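Ato Saltuven Edition, the Complete Game
For PC and handheld, digital download or boxed copy

If you have been following Ato since the little free version that did the rounds among puzzle fans, welcome back, and thank you for your patience! The Saltuven Edition gathers up everything Skustberg has made for the game so far, so there is nothing extra to buy and no second menu to hunt through.

You play a ferry pilot named Ato, carrying parcels and passengers between the islands of Saltuven, and every crossing is a small puzzle of tides, weight and timing. There are 863 crossings now (the first release had 754), and you can take them in nearly any order you like. If one of them has you stuck, sail off and try another, and come back to it after supper.

What comes with it
All 14 islands, including Tichý, which used to be sold separately
The crossing editor, with sharing turned on
Two-player mode on one screen
The full soundtrack, which we are very fond of

The boxed copy adds a fold-out chart of the islands and a printed booklet. We made 700 of these, and they ship in a plain cardboard mailer, so please tell us at checkout if it's meant as a present and we'll leave the packing slip out.

Saved games from the older version carry over. Start the new one, choose Bring My Boat on the title screen, and your progress and painted hulls should all be there waiting. 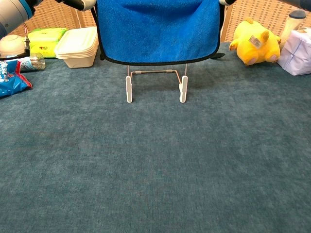 Page written by Kwame Quansah, Skustberg store
Updated May 4, 2022

A controller is nice to have, but the keyboard works fine too, and every key can be changed under Settings. Refunds on downloads are handled through the store where you bought your copy; for boxed copies, write to us with your order number.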